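From: Wendell Fitzsimmons
To: travel-swap list
Subject: Re: Picking up at Segers instead of the airport counter

On the off-airport question, I have now done it both ways, so I will answer the points in Carla's message in order. Her message is quoted in pieces below. I trimmed the parts about the ferry because Dov covered those already.

> We land at Mornico a little after 9 in the evening with two kids and
> a lot of bags. The airport counter wants a good deal more than the
> downtown office in Segers for the same size car. Has anyone picked
> up downtown and was it worth the trouble?

It was worth it for me in July, but I landed at noon. The Segers office closes at 7 p.m. and it does not hold keys for late arrivals. I asked. If you land after 9 you would be paying for a night in town and picking up the car in the morning. With two rooms or a family room, the night costs more than you save on a one-week rental. On a two-week rental it came out close to even when I ran it with my own numbers.

If you were going to stay the first night in town anyway, then downtown is the better choice. You also skip a day of rental and a night of parking. The hotel garages in Segers charge by the calendar day, so a car parked from 10 p.m. to 8 a.m. is billed as two days.

> Is there a shuttle from the terminal or do we need a cab?

There is a public bus, number 5, from the lower level of the terminal. It stops at the corner before the rental office. You have to buy the ticket from the machine by the doors before you get on. The driver will not sell you one. The bus has one luggage rack behind the driver and it fills up. With two kids and bags I would take a cab. The rental company's own shuttle only goes to the airport lot, so do not wait for it if your booking says downtown. I saw a couple get on it with a downtown booking and they had to ride back.

> What did they ask for at the counter? My husband will do most of the
> driving but I am the one with the credit card.

This is the one to sort out before you leave home. The name on the credit card has to match the main driver on the contract. It does not matter who made the booking. You can be the main driver and add him as a second driver, and then he can drive as much as he likes. The second driver fee is charged per day, and at my rental it stopped adding up after 5 days, so a longer rental did not cost more. Ask for that line to be shown on the printed estimate. He has to be standing there with his license when you sign. They would not add my brother-in-law later by phone.

They asked me for the license, the passport, the credit card and the booking number. They did not ask for the international permit, but the rental terms list it, and the office in Grurnon did ask for it two years ago. I would bring it.

The deposit hold was 253 on the card, and it took almost two weeks after I returned the car to drop off. If your card has a low limit, plan for that. Debit cards were refused at the desk next to mine while I was there, even though the website says they are accepted with conditions. I do not know what the conditions are.

> They are pushing the full coverage online. Do we need it?

I can't tell you what you need. I can tell you what I did. My card covers damage to the car if I decline the company's damage waiver and pay for the whole rental with that card. I called the card company first and had them send me a letter that names the country. The agent at Segers looked at the letter, made a copy and did not push after that. The card does not cover tires, glass or the underside of the car. The road past Skevov is gravel for a long stretch, so I bought the tire and glass add-on separately. It was not expensive. Whether you want the rest depends on your card, so call them.

Liability is a separate thing and was already in the base rate.
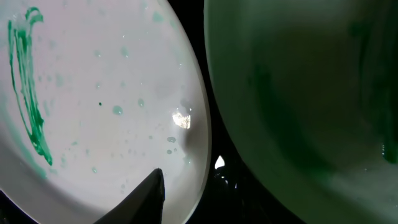
6 min read

The other thing I want to mention is the condition sheet. The agent walks around the car with a drawing of it and marks the scratches. At Segers this was done in the garage under the building, where the light is poor. I asked to do it again outside at the curb and found a scrape along the bottom of the rear bumper and a chip in one wheel. Both were added to the sheet and initialed. Take your own photos as well, including the fuel gauge and the mileage. Do it before you load the bags, or the kids will be in their seats asking when you are leaving.

> Car seats? The booking site says "on request" which tells me nothing.

"On request" meant they had them at the airport and had to bring them over for a downtown pickup. Call the office directly the day before. The number on the booking confirmation goes to the central line, and they can only put a note on the file. The direct number is on the office's own page, under the opening hours. The family ahead of me had the note on the file and there was no seat waiting. One was brought over and they were there for most of an hour. You have to install the seat yourself. The staff are not allowed to do it.

If your kids are used to their own seats, check whether your airline takes them for free. Mine did.

> Fuel: full to full or prepaid?

Full to full. The prepaid tank is only worth it if you bring the car back nearly empty, and you do not get anything back for what is left in it. There is a gas station two blocks from the Segers office, on the left as you come in from the ring road. The pumps there close when the shop does, and the card reader outside did not take my card. Fill up before dark or use the bigger station on the Mornico road. Keep the receipt. I was asked for mine.

> Can we drop it back at the airport?

Yes, and I did. There was a one-way charge even though it is the same company and the same city. Mine was less than the cab would have been. It has to be on the contract when you pick up. If you just show up at the airport lot with a downtown car they charge the higher rate, according to the agent. I did not test that.

The return lane at Mornico is past the terminal entrance and the sign for it is small. If you reach the long-term parking gate you have gone too far and have to go all the way around again. Leave yourself an extra half hour. Get the return slip signed if anyone is there to sign it. When I dropped off at 5 in the morning the booth was dark and I put the keys in the box, so I took photos of the car in its space. The final bill came by email and matched the contract.

For your dates, with a late landing and two kids, I would pay for the airport counter if you are going straight out to Skevov, and pick up downtown if you are staying in Segers the first night. Check the prices again a couple of weeks before you go. Mine went down after I booked, and since I had not prepaid I canceled and booked again at the lower rate.

If anyone has used the Grurnon office this year I would like to know if it still closes for lunch. I am thinking of coming in by train next time and starting from there.

Wendell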